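Gripper comparison, soft items – notebook entry
July 2023

Both arms on the Melik bench, head camera on, cardboard down over the tabletop. Black fingers with a thin rod-like tip on the left, openwork jaws on the right. 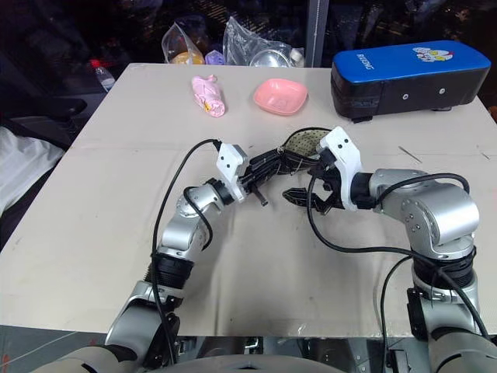 Setup

Left and right run off the same Ukix controller with the same force limit. I left the limit at 46 percent, where Horacio had it in May. Finger offset on the left is 2720 in the config file, right is still the default. Camera exposure fixed by hand – auto kept hunting every time an arm moved over the cardboard.

Item for this round is the dark fabric one with the speckled lining. It folds when you pinch it and it has an inside and an outside, so a bad grasp shows up fast. Pink toy and pink bowl stay at the back of the table for the next round.

Notes

Run 275: handover left to right. Left took the edge fine. Right closed on the lining only and pulled it away from the outer fabric. Stopped by hand.

Run 276: same start, right approach lowered a little. Got both layers. Held through the lift.

Openwork jaws grip cloth better than I expected, but the fabric gets into the gaps and doesn't always drop on release. Had to jog the wrist twice. The left fingers let go clean every time and lose the item sooner if it swings.

The right cable wants a clip at the wrist. It drags on the cardboard when the arm reaches across and I think it shows up as noise in the force reading. Horacio Carrasco has spare clips in the Trirkcombe box.

To do

– clip the right cable, repeat 275 as it was
– set a proper finger offset on the right
– bowl, rim grasp, both sides
– ask Esteban for the shorter finger set, part 314

Robot bench notebook | Questions to Horacio Carrasco | Back to top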